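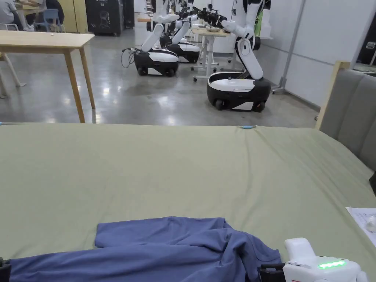
침구 세탁 지침 개정 안내 (2월호)

Flatia 장기 숙박동의 침구 세탁 지침을 2월분부터 개정한다. 적용 대상은 매트리스 커버, 시트, 베갯잇, 얇은 담요이며 이불솜과 매트리스 본체는 기존 지침을 그대로 따른다. 개정 사유는 시트의 치수 변화와 보풀 민원이다. 지난 분기에 접수된 침구 관련 민원 187건을 분류한 결과 시트가 매트리스 모서리에서 벗겨진다는 내용이 가장 많았고, 표면 보풀과 잔류 세제 냄새가 그 뒤를 이었다.

치수 변화

면 시트의 수축은 대부분 초기 세탁에서 발생한다. 직조와 가공 과정에서 당겨진 실이 물과 열을 만나 원래 길이로 돌아가는 이완 수축이며, 경사 방향의 변화가 위사 방향보다 큰 경우가 많다. 고무 밴드가 들어간 시트는 본체가 줄어들면 밴드에 걸리는 장력이 커지고, 모서리 봉제선이 매트리스 윗면 쪽으로 끌려 올라간다. 이 상태로 계속 사용하면 모서리 봉제부터 손상된다. 따라서 신규 입고 시트는 객실에 배정하기 전에 한 차례 세탁하고 건조한 뒤 치수를 기록한다. 매트리스 길이 200cm 규격의 객실에는 세탁 후 실측값이 이 규격에 맞는 제품만 배정한다. 포장에 표기된 치수는 배정 근거로 쓰지 않는다.

실측은 평평한 작업대에서 시트를 당기지 않은 상태로 한다. 밴드 시트는 뒤집어서 모서리 봉제선 사이를 잰다. 길이와 폭을 각각 양 끝과 중앙에서 재고 가장 작은 값을 기록한다. 측정 전에는 실내에서 충분히 식힌다. 건조기에서 막 꺼낸 원단은 수분율이 낮아 실제 사용 상태보다 짧게 측정될 수 있다.

세탁 조건

표시 라벨의 온도가 이 지침보다 낮으면 라벨을 우선한다. 면 100% 제품과 혼방 제품은 같은 세탁조에 넣지 않는다. 폴리에스터가 섞인 원단은 마찰로 생긴 보풀이 강도 높은 합성 섬유에 붙들려 잘 떨어지지 않으며, 타월과 함께 세탁하면 이 현상이 심해진다. 타월은 반드시 분리한다. 지퍼와 단추가 있는 품목은 잠근 뒤 뒤집어 넣는다.

세제는 Porkar 중성 액체 세제로 통일한다. 투입량은 세탁물 중량 기준으로 정하고, 오염이 심한 경우에도 표준량을 초과하지 않는다. 잔류 세제는 원단을 뻣뻣하게 만들고 냄새의 원인이 된다. 냄새 민원이 반복되는 호실의 침구는 세제 없이 헹굼만 추가로 실시한다. 섬유유연제는 이번 개정에서 제외했다. 유연제 성분이 섬유 표면에 막을 형성하면 흡수성이 떨어지기 때문이다.

건조와 정리

건조는 중온으로 하고 습도 감지 기능이 있는 기종은 이 기능을 사용한다. Jundden 건조기를 쓰는 동에서는 한 번에 시트를 4장까지만 넣는다. 시트가 뭉쳐 공처럼 말리면 안쪽은 젖은 채로 남고 바깥쪽은 과건조된다. 건조 중간에 한 번 멈추고 펼쳐 준다. 종료 후에는 즉시 꺼내야 하며, 통 안에 방치하면 주름이 고정된다.

시트의 주름은 원인에 따라 처리 방법이 다르다. 열로 고정된 주름은 표면을 가볍게 적신 뒤 다시 건조하거나 다림질해야 없어지고, 장착 장력이 부족해서 생긴 주름은 모서리를 다시 잡는 것으로 해결된다. 두 번째 사진의 연녹색 시트처럼 표면에 완만한 물결 주름이 잡힌 경우에는 먼저 네 모서리의 위치와 밴드의 탄력을 점검한다. 점검 후에도 같은 위치에 주름이 남으면 시트 폭과 매트리스 폭을 비교하고, 차이가 크면 해당 시트를 다른 규격의 객실로 돌린다.
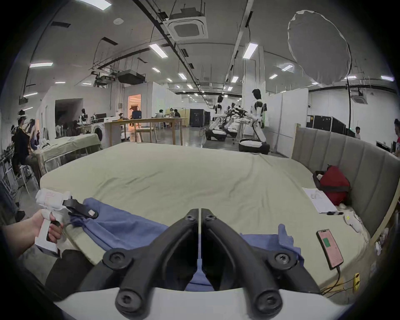 의류와 침구의 분리 세탁은 기존 원칙을 유지한다. 색이 진한 의류는 초기 세탁에서 염료가 빠져나와 밝은 침구에 옮을 수 있고, 이염은 건조 열을 거치면 제거가 어려워진다. 사진처럼 연한 녹색 시트 위에 파란 천이 놓이는 조합이라면 수거 단계에서부터 주머니를 나누는 것이 맞다. 이염이 확인된 품목은 건조하지 말고 젖은 상태로 따로 보관한 뒤 재세탁한다. 염소계 표백제는 유색 침구에 사용하지 않는다.

교체 기준

봉제선 풀림, 밴드 탄력 상실, 원단이 비쳐 보일 정도의 마모 중 하나라도 해당하면 교체한다. 얼룩만 있는 제품은 재세탁 후 판정한다. 교체 품목은 Sheehan 창고로 보내고 전표에 호실, 입고 월, 판정 사유를 적는다. 치수 기록표는 각 동 세탁실에 비치되어 있으며, 기존 양식은 2월 말까지만 접수한다.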